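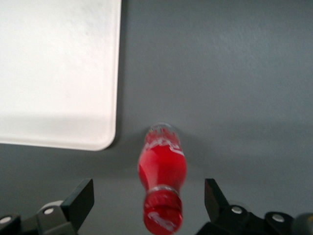 3. Collection of Demonstrations

3.1 Task and work cell

The task in this study is to pick up a bottle from a flat table and put it on a tray. We chose it for a practical reason. The bottle is smooth and its width changes along the body, so a grasp which is good at one height can be poor a little higher or lower. A person sees this immediately and corrects the hand without thinking. For the robot the correction must be present in the data, and the question of this section is which way of showing the task puts it there.

All recordings were made in the Sollach work cell, which was described in Section 2. The arm carries a gripper with two fingers and a small camera near the wrist. The camera is fixed to the gripper side of the last joint, therefore the fingers keep their place at the lower border of every image while the table and the objects move. We did not crop the fingers out. In early tests the policy trained on cropped images closed the gripper too early, and we believe that the finger pads serve as a reference for the distance to the object.

3.2 Showing the task by hand

In the first mode the operator stands beside the arm and guides it directly. The controller compensates the weight of the arm and of the gripper, and a button on the handle opens and closes the fingers. Operators learned this mode quickly. Most of them needed one short practice session before their first recorded demonstration.

The mode has two weak points. First, the hand and the sleeve of the operator come into the wrist image when the arm is turned to one side. We asked the operators to hold the handle from behind, and this reduced the problem but did not remove it. Second, the operator looks at the bottle with his own eyes and not through the camera. He can therefore use information that the policy will never receive, for example the far side of the tray at the moment when the camera sees only a corner of it. Such a demonstration looks correct on replay, but the images do not always explain the motion.

3.3 Showing the task by remote control

In the second mode the operator sits at a separate desk and moves a hand controller. The software layer, which we call Candov, reads the pose of the controller, filters it, and sends small position changes to the arm. The operator works only from the screen. On the screen there are the wrist view and one fixed view of the table, and the fixed view can be switched off.

We asked the operators to switch it off for the last part of the approach. This was not popular. Motions became slower, and there were more small corrections to the left and to the right before the fingers closed. For training, however, these corrections are useful. Figure 3 shows a wrist view from the task, with the open fingers on both sides of a red bottle and part of a white tray at the upper left. The gap between the finger pads is clearly wider than the bottle, and the space on the right of the bottle is larger than the space on the left. In a case of this kind the operator must decide whether to center the gripper first or to close directly and let one pad push the bottle. Both choices appear in our data. We did not give a rule for it, and we return to this decision in Section 5.

Figure 3. Wrist camera view in the bottle task. The finger pads are at the height of the narrow ring of the bottle, a short distance below its widest part in the image. Some motion blur is visible on the bottle.

Motion blur of this type is common in the wrist images. We kept the blurred images in the training set. Removing them would mainly remove the fast parts of the demonstrations, and the policy would then have few examples of how to approach. White lettering on a bottle is often unreadable in such images, but the outline and the color stay clear enough for our purpose.

3.4 Operators and procedure

The demonstrations were given by 4 operators, all of whom used both modes. Two had worked with a robot arm before. The order of the modes was exchanged between the operators so that practice in one mode would not always help the other. Before each demonstration the bottle and the tray were placed again by a second person, following a printed list of positions. The gray table surface has no marks, and for this reason the positions were set with a light template that was lifted away before recording started.

A demonstration ended when the operator pressed the stop button. It was accepted if the bottle was on the tray and the arm had not reached a joint limit. Demonstrations in which the bottle slipped and was grasped again were also accepted - they are rare, and they contain recovery motions which are difficult to produce on purpose. Imre Veres checked all recordings a second time using the Pluvex viewer and marked those in which the time stamps of camera and arm did not agree. These were excluded.

3.5 Resulting data

After the check the data set contains 500 demonstrations, of which 261 were given by remote control and the remaining ones by hand. A first collection made in May is not included, as the gripper was mounted at a different angle at that time. The version used for all experiments in this paper was frozen on 12/11/2023.

The two parts differ in character. Demonstrations by hand are shorter and smoother, and the grasp is usually reached in one movement. Demonstrations by remote control have more pauses, in particular close to the bottle. We tested whether the pauses should be cut. A simple filter that removes samples without arm motion made training faster, but it also removed the waiting time while the fingers close, and the learned policy began to lift too soon. In the final version we apply the filter only when the gripper command does not change - and never in the last second before lifting. The same setting was later used on the Landeg arm without further adjustment.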